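Handheld gripper demos: how many per task before you start training?

14 replies · 3 participants following

osen_bench
August 31, 2019
We are collecting demonstrations with handheld grippers and no robot in the loop. Fiducial cube on the gripper body, wide-angle camera. The target was 200 episodes per task. Training on the first 32 gave a policy that reaches the object and then stalls at grasp. Is it worth training that early, or should I finish collection first?

Dewulf
Train early. You won't get a usable policy, but you will find out whether the action labels are shifted against the video. A stall at grasp is what a bad gripper-width offset looks like. Check that before recording more.

ravix77
Disagree. With 32 episodes you can't separate a label offset from plain lack of coverage. I've seen the same stall with clean labels. Replay the recorded trajectories open loop on the arm. If those close on the object, the labels are fine and you need data.

Dewulf
Open-loop replay needs a calibrated arm, and the OP says there isn't one in the loop. Plotting width against the video takes an hour.

osen_bench
Plotted it. Width lags the video by 3 samples in everything recorded since May. Fixed in the loader. The stall is less frequent but still there, so you may both be right. Other variable: two operators, and their approach angles differ. Nanami Tamura wants a written protocol with a fixed approach. I would sooner keep the spread.

ravix77
Keep the spread in start pose, fix the grasp itself. If the two operators grasp the same object in different ways, the policy averages them and closes on air.

osen_bench
Makes sense. Tracking has been stable as long as the cube isn't rotated away. We collect in the open workspace, ceiling lights on, windows along one side, with people in the background. 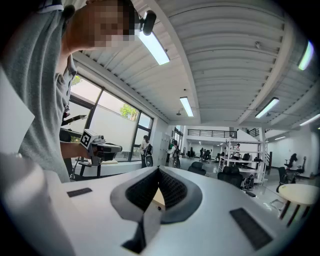

Maricel Lagman: I would log the operator ID per episode before changing any protocol. Then you can train on each operator alone and compare, and the argument about averaging gets settled on your own data. We didn't do this on Illance and had to throw out 2 sets.

Dewulf
Seconded on the ID. I still wouldn't fix the grasp until that comparison is in.

osen_bench
Adding the field to the recorder now. Will post both curves.

Related threads
Clock sync between camera and gripper encoder
Marker dropouts near bright windows
Illance loader: resampling actions to video rate
When to discard a failed demonstration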